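Sorting Time and Label Placement in Small-Parts Storage
Project report, Design and Technology, second year
Stellthorpe College

1. Introduction

Small parts such as screws, washers and fuses are usually kept in shallow drawers or divided boxes. In the college workshop the same parts are stored in several ways, and students lose time opening the wrong container. The aim of this project was to measure how label position affects retrieval time, and to recommend a labeling method for the workshop store.

Two questions were set. Does a label on the front face give shorter retrieval times than a label on the top or inside? Does the effect remain once the user has learned the layout?

2. Background

Retrieval can be divided into search, reach and confirmation. Search is the time spent reading labels or recalling a location. Reach depends mainly on distance and on the type of handle or lid. Confirmation is the check that the part in the hand is the part requested. Labels affect the first and last stages and should have little effect on reach.

The material of the container also matters. Opaque containers force the user to rely on the label. Clear containers let the user identify contents directly, but similar parts, for example M3 and M4 washers, are hard to tell apart through a plastic wall. Tinted containers fall between the two. Color is reduced, and small differences in size are harder to judge.

Desktop drawer units in translucent gray plastic, with three shallow drawers and a small molded handle on each, are a common form of tinted storage.
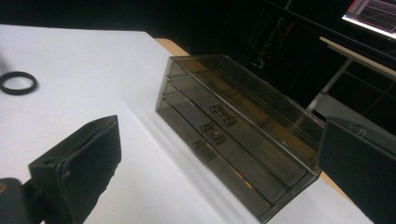
3. Method

The trial used opaque cabinets from one supplier, Grorken, so that contents could not be seen from outside. Eight students took part. Each completed 80 retrievals, divided equally between front labels and top labels. Part names were read from a printed list in random order. Timing started when the name was uncovered and stopped when the part was placed on a tray.

Labels were printed in black on white with the Nullum label template in the same type size for both conditions. Half of the students began with front labels and half with top labels, to balance the effect of practice. A retrieval was marked as an error if any wrong drawer was opened, even if the correct part was then found.

4. Results

Front labels gave shorter times for every student. The difference was largest in the first part of each session and became smaller as the layout was learned, but it did not disappear. There were 29 errors with top labels and 8 with front labels. Most errors were between neighboring drawers holding the same type of part in different sizes.

5. Discussion

With top labels, a drawer had to be pulled out before its label could be read, so a search error always cost one extra reach. Ordering parts by size within a column would probably reduce confusion between neighbors, but this was not tested.

The sample was small and all participants already knew the part names. Results for new students may differ. Tinted and clear containers were left out of the trial and would need a separate test.

6. Recommendations

Front labels should be used on all drawers in the store. The size should be printed before the part name. Labels on lids can be kept for boxes that are stored flat and viewed from above.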